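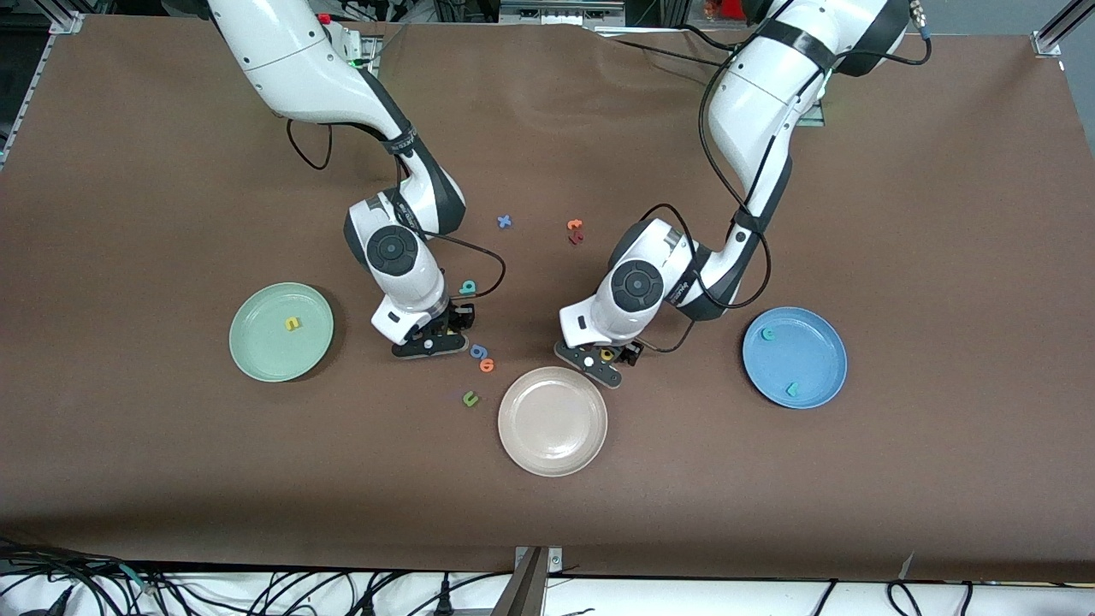 *Sorting by color, remote control session. The left gripper carries a yellow foam letter, and two teal letters are already lying on the blue plate.*

## Foam Letters: Teaching Two Arms by Hand

Welcome to the gallery of our April work in the Gillcombe lab. Our project is called Hakura, and its purpose is simple to say: a person shows the task, and the robot arms learn from what the person did. We do not write a program for every movement. The operator sits at a small desk behind the table and moves two handles, one for each arm, and the white arms follow.

The task in the picture is sorting. Foam letters and numbers are spread on the brown table cover, and each one should go to a plate. The cover has some wrinkles, and we leave them as they are. A letter which lies on a fold stands a little higher on one side, and the fingers must come down differently. We want such cases in our recordings.

The pieces are small, so the operator has to learn patience. The most frequent mistake of a beginner is to close the gripper too early, while the fingers are still above the piece. The second one is to press into the table. For this we practice with a slow setting first, and only later with the normal speed.

Pieces that touch each other, like the blue and the orange 6, are the more difficult ones. Our advice to operators is to take the piece with more free space around it first, and to come from the open side. If a wrong piece is moved by accident, please continue the recording. A correction is also useful for the training.

### Notes for new operators

- One set is 200 demonstrations. For this task we plan 2 sets, so 400 in total.
- Put the letters in new places before each demonstration. The plates may also change places.
- Keep the arm you are not using low and quiet. Do not park it over a plate.
- Look at the cables when you turn a wrist far. If a loop becomes tight, go back and choose another angle.
- Take a break after each hour. Tired hands make nervous movements, and the robot will learn them too.

The handles come from Kleinschmidt, and we changed only the grips, which were too thick for smaller hands. The recordings are stored and checked with the Gevora software. Whoever wants to try the desk is welcome in the afternoon, after two o'clock. Please bring closed shoes and leave your cup at the door.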